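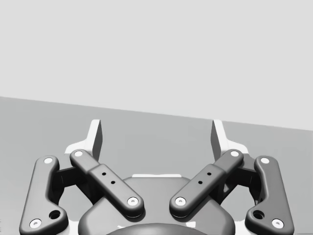
Buying the gripper before the arm

Myrtle Kapoor has run purchasing at the Cindevside packing shop in Wakley for almost 26 years, and this fall she is buying robots for the first time. The plan covers 2 cells, with the first order going out after October 2026.

"We started with the hand," she said. "Everybody wanted to talk about arms, and I kept asking what was going to touch the cartons."

Her engineer, Desmond Oyelaran, has been working through it in simulation. The model is a two-finger gripper with white fingertips on dark linkage bars, and he has it open over a plain gray surface with no parts loaded yet.

"I look at the reach and the opening first," Oyelaran said. "Cartons come later. If the fingers won't spread wide enough for our biggest one, I want to know before Myrtle signs anything."

Kapoor has set aside $2,000 per cell for spare fingertips, pins and cables. She got to that number by asking the Trostberg plant what it spent in its first year, then adding $300 for freight.

"Spares were missing from the July draft completely," she said. "So was training. I sent it back."

The two don't agree on everything. Oyelaran would like both cells ordered together so the parts match. Kapoor wants one running at the Park Street building through a full busy season before she pays for another.

"He may be right about the price," she said. "I still want to see the first one work on our floor – with our people loading it."

Quotes for the first cell are due back next month.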